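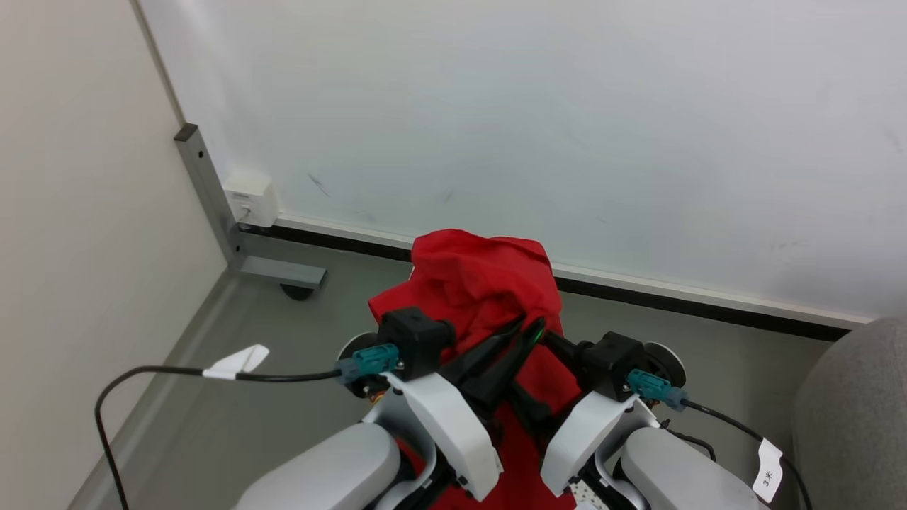
A tenant of one of our earliest customers told us that the sheets came back clean but never came back the same size, and asked what we proposed to do about it. We had no answer on the day. The answer, when we had worked it out, became the Brivance shrinkage protocol, and most of the company as it exists now was built on top of it.

About Pedar

Pedar is a textile care testing laboratory. We measure what washing, drying, pressing and light do to finished cloth, and we report the results to the people who make it, buy it or launder it for a living. We do not sell detergent, machines or fabric, and we hold no interest in any company that does.

Our customers are mills, uniform suppliers, rental laundries, hotels and theaters. A typical job starts with a bolt end or a set of finished articles and a question. Will this tablecloth survive a contract cycle. Why did this lot of curtains fade on one side. Which of two linings should go into a coat that will be dry cleaned every month.

What we test

Dimensional change. Specimens are conditioned, marked, measured, laundered, dried and measured again. Length and width are reported separately, because a single area figure hides skew. We also report change after the first wash and after the last one, and the two numbers are often far apart.

Colorfastness. We test to washing, water, perspiration, rubbing and artificial light. Saturated reds and dark blues make up a large share of this work. Staining of adjacent fabric is graded apart from change in shade, and both grades appear on the report.

Appearance after laundering. This covers smoothness, seam pucker and crease retention. Grading is visual, under fixed lighting, by two graders who do not see each other's sheets. If they differ by more than half a grade, a third grader is brought in and all three results are kept on file.

Surface wear. Pilling, snagging and abrasion. Customers sometimes ask for a pass or fail result here. We supply the grade and the number of cycles, and the customer's own specification decides the rest.

Drape and handle. Drape is measured on a circular specimen and given as a coefficient. Handle is harder to express as a number and we say so in the report. For satin weaves and coated cloths we recommend ordering drape before and after laundering, as finishes can wash out and leave the cloth limp.

How we work

The standard program is 40 wash cycles. Shorter programs of 10 cycles are available for screening, and are marked as screening results on every page so that they are not mistaken for a full set. Turnaround for a screening program is 8 working days from receipt of specimens. The full program depends on drying method and is quoted per job.

Line drying is slower and costs more. It is also how a good deal of cloth is treated once it leaves the store, so we continue to offer it.

Specimens are numbered on arrival and cut from positions agreed with the customer. Selvage edges are excluded unless requested. Unused material is stored for one year after the report date and then returned or recycled. We do not photograph customer cloth for publication without written consent.

Water hardness is set and recorded for each load. Wash water is not reused between customers. Load ballast is replaced on a fixed schedule, which is stated in the appendix to each report along with machine settings, detergent batch and drying temperature.

Brivance

Brivance is our name for the shrinkage protocol and the software that goes with it. It tracks each specimen through the program and plots the change cycle by cycle. Customers with an account can download the raw measurements as a spreadsheet. The current version adds skew and bow for woven goods. Knits are handled by a separate module that is due in June.

Čierny

Čierny is our dark shade program, started for theaters that needed black drapes to match after part of a set had been cleaned. It combines light exposure, washing and instrumental color measurement, with results given under three illuminants. It has since been extended to deep reds, navy and bottle green. The name has stayed – our customers use it on their purchase orders and changing it would cause more trouble than it saved.

Clulteo

Clulteo is the training side of the company. It runs short courses for laundry supervisors and textile buyers on care labeling, stain identification and how to read a test report. Class size is limited to eight. Attendees may bring a problem article from their own stock, and most do.

People and premises

Pedar employs almost 40 people in testing, maintenance, reporting and teaching. The conditioning room, wash hall and light exposure room are on one floor. Visits are by appointment, and visitors to the conditioning room are asked to leave coats and wet umbrellas outside – the humidity takes a long time to settle again.

Requests for quotation should state fiber content, weave or knit, finish if known, intended care instructions and the quantity of cloth available. Two meters at full width is enough for most programs. Finished articles are accepted in sets of three.

Page last revised Jan 20, 2026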